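Work and Automation, wk 2 handout (Fujimoto)
Tuesday group, bring this to class 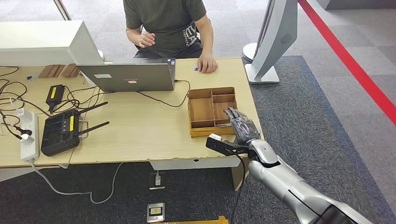 Carrying on from last time: which part of the job goes to the arm, which part stays. Not the same question as how many jobs.

Case: Rallau, small parts returns. Sorting used to be one person, one bench, all shift. Now arm sorts, person sits across from it with a laptop and clears the stops.

Figures from the site (know these):
- by hand, 442 parts a shift
- first month with arm, 405
- by September, 439

So nearly level. Why did they keep it? Ask what the sorter does with the hours. Wrists better, says Wanda Achterberg (sorter, then "cell minder"). Also: bored, more alone, blamed for stops she didnt cause. Pay grade unchanged.

Terms: residual task, deskilling, pace control. Who can hit pause? At Rallau the minder can, but every pause is logged. Discuss.

Read Higuchi ch. 2, skip the apendix. One page on pace control, due start of class. Late ones to Kaede Nagano, not me.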